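Workbench lighting

Workbench lighting is the arrangement of lamps used to light a small area where a person does close work, such as sewing, watch repair, soldering, model making or drawing. It is different from general room lighting, which serves for moving around and for seeing the whole room. The light on a bench must be stronger, and its direction is important, because small parts are seen mostly by their shadows and reflections.

History

Before electric light, benches were placed under windows. Watchmakers and engravers preferred a window facing north, where the sun does not enter directly and the light changes slowly during the day. In the evening lacemakers used a candle behind a glass globe filled with water, which collected the light into one bright spot. Oil and gas lamps made longer working hours possible, but they gave heat and smoke and could not be put very near to the work.

Electric lamps with movable arms became common in workshops during the twentieth century. Fluorescent tubes followed, and later the LED, which is now the usual choice for new benches.

Amount of light

The light falling on a surface is measured in lux. A bench for fine work is often planned for 1,000 lux at the surface, while simple packing or sorting needs much less. Older persons usually need more light for the same task. If the bench is very bright and the room behind it is dark, the eyes become tired from changing between the two, and for this reason the room light is normally left on.

Direction and shadow

A single strong lamp makes hard shadows. This is useful for finding scratches or loose threads, especially when the lamp stands low, at an angle of 30 degrees or less to the surface. For assembly work it is a disadvantage - the hand covers the part with its own shadow. The common solution is to use 2 lamps, one from each side. A right-handed person who has only one lamp usually puts it on the left.

Background and walls

The surfaces near the work also act as a source of light. Pale walls and a pale floor send part of the light back and make the shadows softer. Matte paint is preferred to gloss, which gives small bright reflections. Strong colors are avoided where colors must be compared, as the wall gives some of its color to the object.
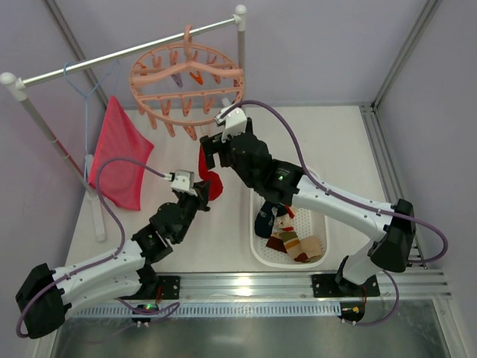
Small enclosure with pale lavender-gray walls and a white floor.

Color of the light

Lamps are described as warm or cool according to their color temperature. Many workers like a cool white light for detail and a warmer one for long hours, but this is partly a matter of habit. More important for painters, tailors and dental workshops is the color rendering of the lamp, that is, how naturally it shows the colors of objects.

Maintenance

Dust on the lamp and its cover takes away a part of the light, and the change is so slow that it often stays unnoticed. Covers are cleaned with a soft dry cloth when the lamp is switched off and cool. In northern countries the cleaning is often done before December, when the daylight hours are shortest.

See also: Daylighting, Glare, Magnifying lamp, Task lighting

Last edited 2025-11-18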